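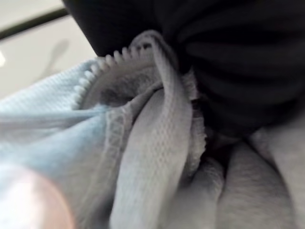
Postix wrist camera and soft fingertip set for cloth handling

Product line: Tirken end-of-arm equipment
Part no. 919 (camera, bracket and one pair of fingertips)
Data sheet revision: 2019-07-04

The Postix set fits a small camera at the wrist of a two-finger gripper, close enough to see the cloth at the point of contact. It is meant for cells that sort, pick or fold soft goods: towels, knitwear, bedding, cleaning cloths. The set is sold as an accessory. It is not a safety device and must not be used as one.

Intended use

Single-item picking from a mixed pile, edge finding and grasp checking. The working load is limited to 900 g per pick, including any cloth that is dragged along with the one held. Items with wire, pins or hard fastenings should be taken out before the pile reaches the cell.

The set is not intended for handling near people's hands or faces, for food contact, or for textiles soiled with solvents or oils.

Standards and risk assessment

Most buyers in Europe will assess the finished cell under ISO 10218-2, with ISO/TS 15066 where people share the space with the arm. ISO 12100 gives the general method for risk assessment. The Postix set is supplied as a component. Fitting it changes the shape and mass of the tool, so an existing assessment has to be reviewed before the arm is run again. Our declaration covers the set alone and does not carry over to the machine it is mounted on.

Points the review should cover:

Tool mass and centre of gravity. Enter the new values in the arm controller. An arm with the wrong payload data may misjudge contact force.

Soft fingertips. The pads spread contact pressure but do not limit force. Do not claim a lower force value on the strength of the pads.

Trapping. Folded cloth can hide a finger, a hand or a hard object. Set the closing force for the worst item in the pile.

Entanglement. Long bands, straps and loose hems can wrap round the wrist. Route the camera cable on the side away from the fingers and clamp it at both points shown in the fitting guide.

Loss of image. The cell must reach a safe state if the picture freezes or drops out. Freeze detection is provided in the driver but is switched off by default – turn it on during commissioning and record that this was done.

Good practice in use

Camera images at this range are often only partly sharp. Near objects blur, and the fingertip itself may cover a corner of the view. Software should treat covered areas as unknown. A dark item lying over pale ones can drive the exposure up and wash out the weave of the lighter cloth, so fix the exposure on the palest item expected and check that dark edges can still be found.

Stitched seams, hems and looped pile give the edge finder more to work with than plain knit. Where several layers meet, make the grasp check after a short lift of 40 mm and before any sideways move. If the check fails, open the fingers and start again. Do not raise the closing force to rescue a poor grasp.

Teaching and fault finding are to be done at reduced speed with the enabling device held. One person holds the pendant, and that person decides when the arm moves.

Inspection

Daily: wipe the lens with a dry lint-free cloth, check the pads for cuts, check the bracket screws for movement.
Every 15 shifts: remove the pads, clear lint from behind them, repeat the grasp check with the reference towel.
After any collision: stop, inspect the bracket for bending and repeat the camera calibration. A bent bracket is replaced, never straightened.

Keep the records with the cell, not with the spare parts.

Supplied with the set

Camera with fixed lens
Wrist bracket and screws
One pair of soft fingertips
Cable with two clamps
Reference towel
Fitting guide and declaration of incorporation

Spare fingertips are sold in pairs. Do not mix a worn pad with a new one.

Technical contacts

Cell integration and risk review: Minoru Maruyama, Rasoncombe office
Spares and returns: Kathleen Mac Giolla, Rasoncombe office

Quote the part number and the bracket serial when writing. Returned sets must be free of lint and packed with the lens cap on.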